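Open day at the Clallau robotics club

I'd been promising myself a visit to the Clallau open day ever since I missed the one in May, and this year I finally made it, on 19 August 2026, with a backpack full of snacks and a phone that died before lunch. So this is mostly from memory, plus the notes I scribbled on the back of the program.

Getting in

The club meets in the old Thakur building, which is a ten-minute walk from the station if you don't take the wrong exit like I did (go out by the bus stops, not the parking garage!). Entry was free and you got a sticker with your first name on it. Mine fell off somewhere on the stairs. The lady at the desk told me they had 500 programs printed and were already worried about running out by noon.

I started on the ground floor with the beginners. They take kids from age ten, and the little ones were racing line-followers on a track made of tape. One girl let me drive hers by hand and I put it straight into a table leg. Sorry again!

The line-followers run on a kit called Onik, and if you're a parent wondering what this hobby costs, the club lends kits out for the whole term, so you can find out whether your kid likes it before spending anything. I wish we'd had that when I was in school.

Upstairs with the Tudeck team

The older students are on the second floor, and that's where I spent most of my afternoon. Their big project this year is Tudeck, which is a set of kitchen jobs for robot arms. There are 32 tasks on the list taped to the door, from opening a jar to wiping a counter, and each pair of students picks one and sticks with it until the fall show.

Sushil Vashisht was running the room. He teaches math during the week and has a very calm way of explaining things to people who keep interrupting him (me). He said the students record every try, good or bad, and they were at 2,214 when I asked. The goal for the summer had been 2,000, so there was cake.

My favorite was the steamed bun task, which belongs to Vandana Joshi and her partner. The job is to get the buns off the steamer tray and onto a plate, and it sounds so easy until you think about how you'd do it with two stiff fingers and no sense of touch. Squeeze too hard and you leave a dent, too soft and the bun slips. Vandana said they spent the first few weeks just on how wide to open the gripper, and then another week on coming down into the pot at an angle that doesn't hit the rim. I asked if I could eat one of the buns and got a very firm no — they've been handled all day.

What I liked is that they let you stand close and ask dumb questions. I asked why they bother with a real cooker when they could use a bowl, and Vandana said a bowl would teach them about bowls. Fair enough. I must have watched for half an hour, and I caught myself holding my breath every time the fingers went down toward the tray.

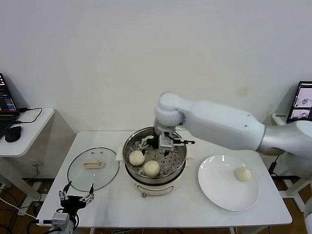
Food, seats and other practical stuff

There's a coffee cart in the courtyard and it takes cards. The samosas were gone by one o'clock, so eat early. Seating upstairs is pretty limited — bring a folding stool if you can't stand for long, they don't mind. The elevator works but it's slow, and the restrooms are only on the ground floor.

If your kid wants to join, sign-up sheets are at the front desk and you can leave an email address there too. I put my nephew down for the beginner group without asking him, so now I have a phone call to make.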